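Call for participants: home feeding study for cats with kidney disease

The Vorel Animal Clinic is looking for cat owners who want to take part in a study on feeding at home. We would like to learn how cats in an early stage of kidney disease accept a new diet when the change is made slowly by the owner.

We need 20 cats. Your cat can join if it is older than eight years, lives indoors, and has received the diagnosis from a veterinarian. It does not matter if the veterinarian works at our clinic or at another one, but we must have a copy of the last blood results. Cats which also have diabetes can't be included, and neither can cats which get insulin or steroid tablets.

The study begins in May and continues for twelve weeks. During this time you give only the study food, write down each evening how much your cat has eaten, and bring the cat to us for 2 visits. The first visit is longer, please plan one hour and a half. At both visits we weigh the cat, measure the blood pressure, and take a small blood sample. The cat should not eat after 10 p.m. on the evening before, but water must always stay available.
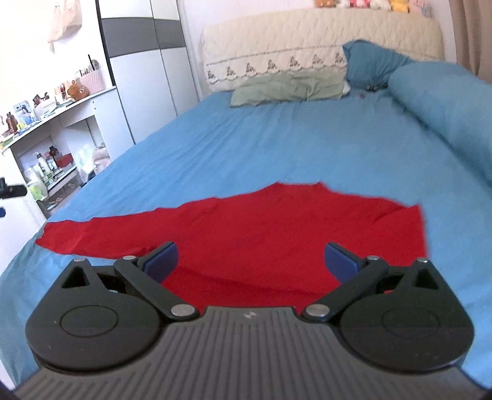

What happens if my cat refuses the new food?
You call us after the first day without eating, and we return the cat to its old food. You may leave the study at any moment and you don't have to give a reason.

The food, the visits, and the laboratory tests are free of charge. Owners who complete the study receive 165 dollars for their time and travel. The payment is sent by check after the second visit.

If you have more than one cat at home, the study cat must be fed in a separate room. Please think about this before you apply, as in our earlier study it was the most difficult point for many families.

To apply, send us the age and weight of your cat, the name of its present food, and a phone number where we can reach you after 5 p.m. You can also leave the form at the front desk of our offices in Breltis or Ponar. We will answer every application, also when we can't accept the cat.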